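Zemidden College, Introductory Robotics
Handout 6: Reaching into a basin

Purpose of the session

Students will write and test a short program that brings the simulated arm down over a block on the floor of a sink and closes the gripper on it. The work is done in pairs in the Jisholm simulator. Each pair should have completed Handout 5 and saved a working home position.

Background

Earlier exercises used an open worktop, where the arm could approach from almost any side. A basin has sloped walls, a rim and fittings close by, and these limit the paths that are safe. The usual method is to split the movement into two stages — travel to a point directly over the block, then a straight descent. The fingers must be open before the descent begins.

Procedure

Load the scene named Broma and run it once without changes. Record the position of the block in your logbook. Set a waypoint over the block, clear of the rim and the tap. Lower the gripper in small steps and stop at the first reported contact. Contact with the block is expected; contact with a wall counts as a fault and must be logged. 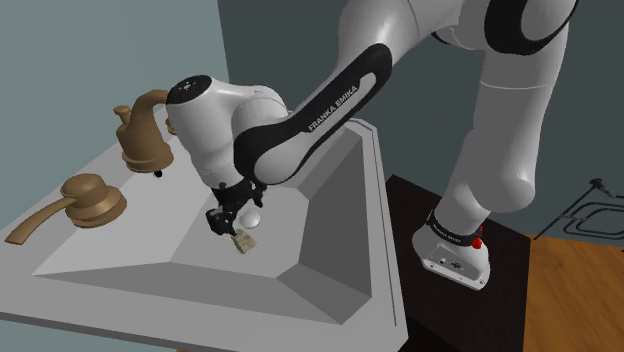
Why is the descent programmed separately from the travel?
A separate descent can be slowed down and checked by itself, so a fault in height is not confused with a fault in direction.

Assessment

The exercise carries 9 marks, of which 2 are for the logbook. Programs are to be uploaded to the Janevski folder by noon on the last teaching day of December. Late work is handled under the course rules.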